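Jolora drive carrier, 3.5-inch, blue

Product line: Jolora tower chassis spares
Supplied by: Zacharopoulos
Page revised: Jun 9, 2022

The Jolora carrier holds one 3.5-inch hard disk and slides into the metal drive cage of the matching tower case. The body is blue plastic, with a rail along each side. No screwdriver is needed to fit it. It is sold singly or in trade boxes of 60.

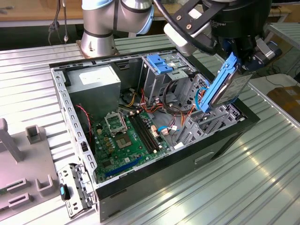 3.5-inch drive in its blue carrier, over a tower case laid on its side.

Fitting

Switch off at the wall and take out the mains lead. Lay the case down and remove the side panel. Flex the rails outwards, seat the drive, and check that it lies flat before letting go. Slide the carrier in until it clicks.

Keep the power and data leads clear of the cage mouth. Leads that have been tied back too tightly will pull on the drive connector; allow 45 mm of slack at the drive end.

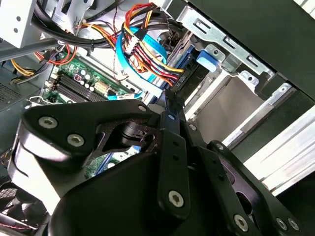
If the memory is to be changed at the same visit, do that first. Access to the slots is easier with the cage empty, and the leads can then be dressed once.

Removal

Unplug both leads from the drive. Squeeze the rails, draw the carrier straight out and support its weight until it is clear of the case. Do not pull on the leads.

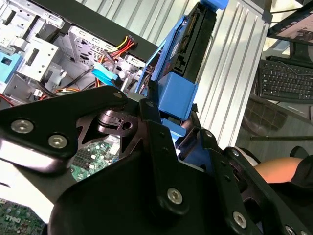 Thodoris Christodoulou
Bench notes, Paltdale workshop

Rails are rated for 1,000 insertions. Replace any carrier that shows whitening at the bend. The older Wustex carrier is 2 mm wider and will not enter this cage.

Stock at Paltdale: 3,520
Next delivery: October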